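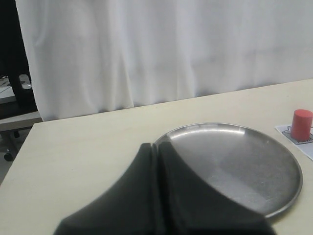
28th September

Back on the grasp planner, with Jinero (our perception node) still sulking about shiny things. Depth on the steel tray is a mess: wherever the metal throws a highlight we get holes, and the plane fit then decides the tray floor is somewhere under the table. The red cylinder segments fine, every time.

I've put a median over 20 depth readings before the fit and masked anything saturated. Replayed 40 logged approaches: the bad fits dropped to 3, all at the far rim. Costs us roughly 300 ms per approach — I can live with that for now.

Also found the fingers were being kept as tray points. The self-filter mesh dated from April and was too thin at the base. Padded it, pushed to the Willari branch.

Still to do: rim fit as a circle, ask Zoris for the newer driver.

Comments

Did you try the fit with the padding but no median? Might get your time back.

Good idea, will run it Monday!

Last updated: 28/9, evening

Zakharchenko Lab notebooks | Contact | Back to top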